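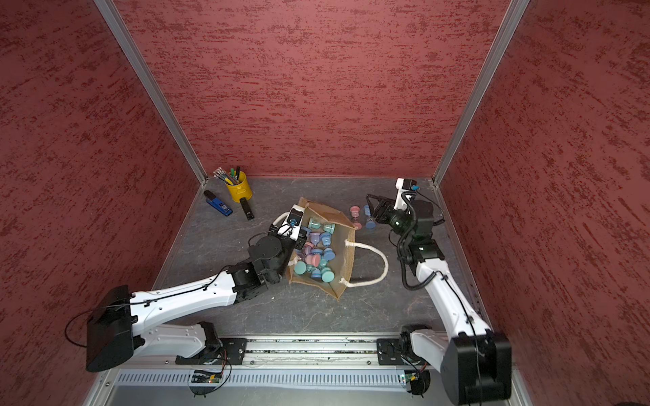 Bolsa de yute con relojes de arena: notas de almacenaje

Julio de 2024

Uso relojes de arena pequeños para cronometrar tareas cortas en la mesa. Son de colores pastel, con tapas redondas en los dos extremos y cintura de vidrio. Los guardo en una bolsa de yute con asas de cuerda blanca, modelo Koston, que me costó 299 y que compré por el tamaño de la boca. El estuche rígido Altatus salía por 400 y obligaba a encajar cada pieza en su hueco.

La bolsa tiene un problema conocido: vacía o medio vacía, no mantiene la forma. El panel superior se vence hacia dentro y cierra el paso. Si se mete la mano en ese estado, los relojes se enganchan en el pliegue.

Procedimiento que sigo:

1. Apoyar la bolsa en la mesa y apartar las asas de la boca.
2. Pinzar el panel vencido por la base del pliegue, no por el dobladillo. El borde cosido suelta fibras y con los tirones se deshilacha más.
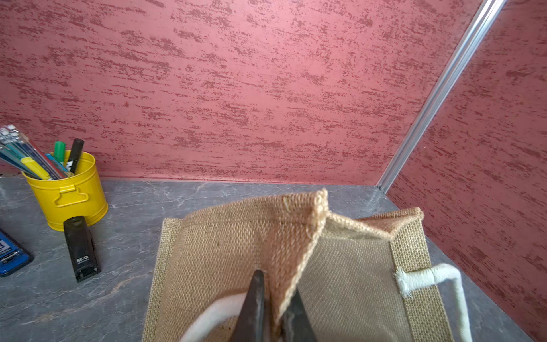
3. Llevar el panel hacia fuera hasta que se vea el forro. El forro es liso y gris claro, de tacto laminado, y no retiene la arena si algún reloj se rompe. Basta un paño seco.
4. Sacar los relojes de uno en uno, cogidos por las tapas. La cintura es el punto débil.
5. Ponerlos de pie en fila, con separación suficiente para meter dos dedos.

El bote amarillo de los bolígrafos y las grapadoras se quedan al fondo, a la izquierda. Probé a ponerlos delante y estorbaban al mover las asas.

Barış Dağdelen me preguntó por correo si merece la pena ordenar por color. En mi caso no: el color no me indica la duración. Anoto el tiempo medido en una etiqueta Trino bajo la tapa y comparo con el cronómetro del teléfono. Tolero 5 segundos de desviación. En septiembre repetiré las medidas.

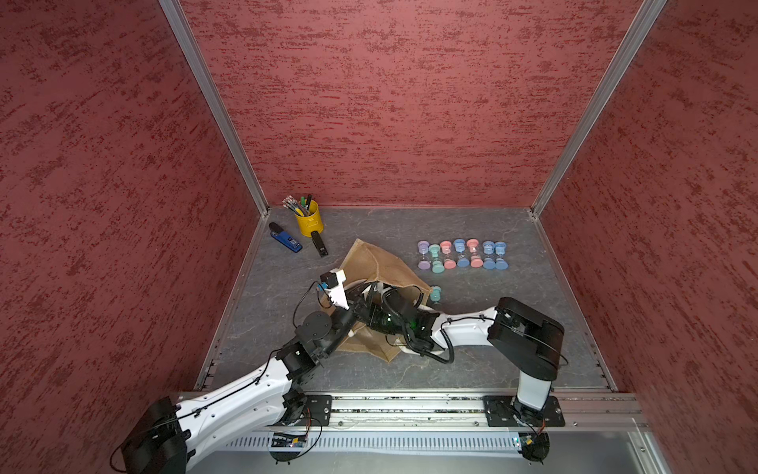 Relojes en fila sobre la mesa gris, con la bolsa al lado.

Para guardar, el orden inverso. Los relojes van tumbados en el fondo y las asas quedan fuera.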